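Petell Media Player - Owner's Guide
Section 3: Setting up your movie and TV library

Before you start, the player should be connected to your TV and your home network (see Section 2). You will need the remote, your Udgate account password, and any drive that holds your own movie files.

Adding a drive

1. Turn the player off at the back switch.
2. Plug the drive into the port marked DRIVE A. Use DRIVE B only for a second drive.
3. Turn the player on and wait for the home screen.
4. Go to Settings, then Library, then Add a Source.
5. Choose the drive from the list and press OK.
6. Pick the type of content: Movies, TV Series, or Mixed.

The first scan starts on its own. A library of 490 titles can take most of an evening, and you can watch anything that has already been listed while the scan is running.

Caution: Do not unplug a drive during a scan. The list may be saved with missing entries, and you will have to remove the source and add it again.

Note: Each profile can list up to 2000 titles. If you have more, split them between two profiles. 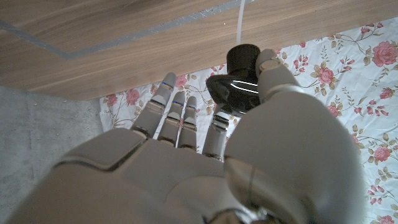 Figure 3. Gray robotic hand, seen from the back.

Naming your files

The player looks up cast, running time and poster art from the file name. It does best with the title followed by the year of release in parentheses. The year matters for remakes, which often share a title with the original.

For a TV series, make one folder for the show and one folder inside it for each season. Name the episodes with the season and episode number, for example S02E05. Specials and holiday episodes go in a folder called Season 00.

If a movie shows up with the wrong poster:

1. Highlight the movie and hold down the MENU button.
2. Choose Fix Match.
3. Type the title. You can leave out "The" or "A" at the beginning.
4. Select the right entry and press OK.

The change applies to that one file. Other cuts of the same movie, such as a director's cut, have to be matched separately. To keep two cuts apart in the list, add the name of the cut after the year.

Connecting streaming channels

The Hung channel and the Ciltel channel are already on the player. Both need their own subscription. To sign in:

1. Open the channel from the home screen.
2. Choose Sign In. A code appears on the TV.
3. Enter the code on the channel's website, using a phone or computer.
4. Go back to the TV and press OK.

The code expires if it is not used right away. Press the BACK button and open the channel again to get a new one.

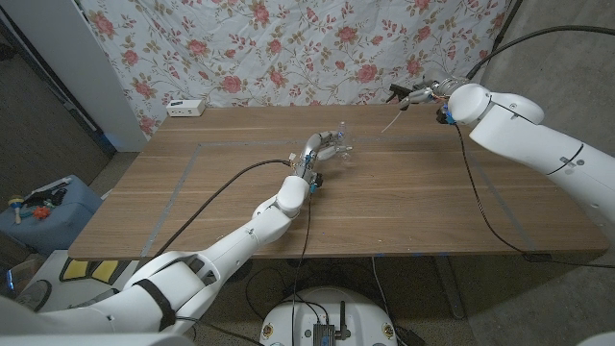

Once you are signed in, titles from the channel appear in Search along with your own files. A small letter in the corner of the poster shows where each one comes from: D for drive, H for Hung, C for Ciltel. If the same movie is available in more than one place, the player picks your drive first. You can change this under Settings, Playback, Preferred Source.

Note: Titles leave the streaming channels from time to time. They stay on your watchlist with a gray poster and cannot be played. To clear them all at once, open the watchlist, hold MENU, and choose Remove Unavailable.

Using the watchlist

Press the STAR button on any title to add it. Press it again to take it off. A series goes on the watchlist as one item and moves to the front when a new episode is found.

Each profile has its own watchlist. The Family profile can see only titles that match the rating you set in Parental Controls, and this includes trailers. A title with no rating is hidden until you give it one by hand.

Subtitles and sound

Subtitles kept in a separate file must have the same name as the movie and be in the same folder. If they run ahead of the dialogue or behind it, press SUB during playback and use the left and right arrows to shift them. The setting is saved for that title.

Night Mode brings down explosions and music and leaves speech where it is - useful for action movies in an apartment. It has no effect if the sound goes out through an external receiver.

For problems with scanning or missing posters, see page 37.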